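Jernthorpe Jekivau 2 Home Network Kit
Section 4: Placing and Pairing the Satellites

Complete Section 3 (Connecting the Base Unit) before you start. The light on the base unit must be steady green. If it is blinking amber, the base unit has no internet connection and the satellites will not pair.

What you need
The base unit, powered on and connected
The satellites and their power adapters
A phone or tablet with the Jekivau app installed
The setup code printed on the card in the box

Choosing a spot for each satellite

1. Stand at the base unit and open the app. Tap Tools, then Signal Walk.

2. Walk slowly toward the part of the home where the connection is weak. The bar in the app changes from green to yellow as you move away.

3. Stop when the bar first turns yellow, then take a few steps back toward the base unit. Place the satellite there, on a shelf or small table at about waist height.

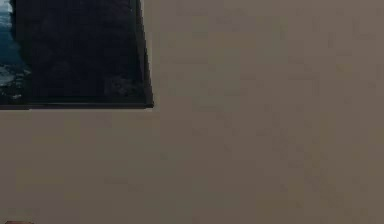 A satellite can also be mounted on the wall with the bracket supplied. Use the paper template to mark the screw holes, and check for pipes and wiring before drilling. Leave a hand's width of clear space on all sides. On a wall that already has a framed picture hanging on it, like this one, mount the satellite on the bare part of the wall and keep it out from behind the frame. Mirrors and metal-backed prints weaken the signal more than paper or canvas.

Note: Each satellite covers up to 500 square feet in a home with ordinary interior walls. Brick, concrete and tile reduce this. The app does not know what your walls are made of, so trust the Signal Walk reading over the floor plan.

Caution: Do not place a satellite on a radiator, in direct sun or inside a closed metal cabinet. The unit shuts down if it overheats and must be restarted by hand.

4. Plug in the power adapter. Do not use an outlet controlled by a wall switch, as the satellite will go offline whenever the switch is turned off.

5. Wait until the light on the satellite blinks white. The first start takes longer than later ones.

Hallways and entrances carry the signal well because there is little in the way. If a door is normally kept shut, shut it before you take a reading. 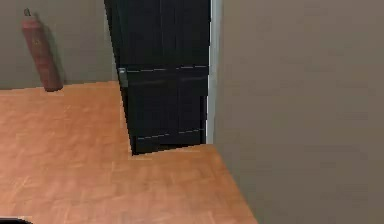
Pairing

6. In the app, tap Add Satellite and enter the setup code. The code is not case sensitive.

7. Hold the phone near the satellite. When the app asks, press the button on the bottom of the unit once. Do not hold it down. A long press erases the settings.

8. Wait for the light to turn steady white. If it turns red, the satellite is too far from the base unit. Unplug it, move it closer and repeat from step 5.

9. Choose a room name from the list, or type your own. Names may contain letters, numbers and spaces.

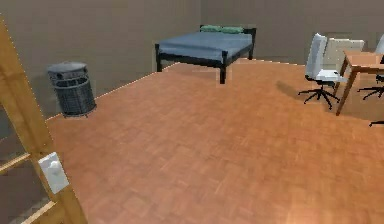 10. Repeat steps 1 through 9 for each remaining satellite. Pair them one at a time. If two are blinking white together, the app may assign the wrong name to each. You can swap names later under Settings, Rooms.

11. When all satellites are paired, tap Update All. Leave every unit plugged in until the update is finished. The network drops out briefly while the units restart.

Checking the result

12. Go to the room that is farthest from the base unit, close the door and tap Speed Check. A reading of 100 Mbps or better is enough for video calls and streaming on several devices. Your internet plan sets the upper limit, and adding satellites will not raise it.

13. Repeat the check in any room where you expect to use the network. Small rooms with a lot of tile and pipework often give the lowest reading in the home. 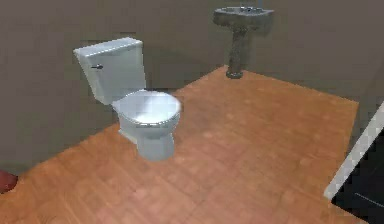
If the reading is low in one room only, move the nearest satellite a few feet and run the check again. Small changes in position can make a large difference. If the reading is low everywhere, test the base unit with a cable as described in Section 3.

Caution: The satellites are for dry indoor use. Keep them away from sinks, showers and open windows.

Error codes during pairing
E1: Setup code not recognized. Check the card and enter the code again.
E4: Satellite already belongs to another network. Hold the button until the light goes out, then start from step 5.
E7: Update failed. Restart the base unit and tap Update All.

Replacement brackets and adapters are sold by Wattimena Supply, Inville. Quote part 1298 for the wall bracket. The screws are included.

Continue with Section 5: Guest Network and Passwords.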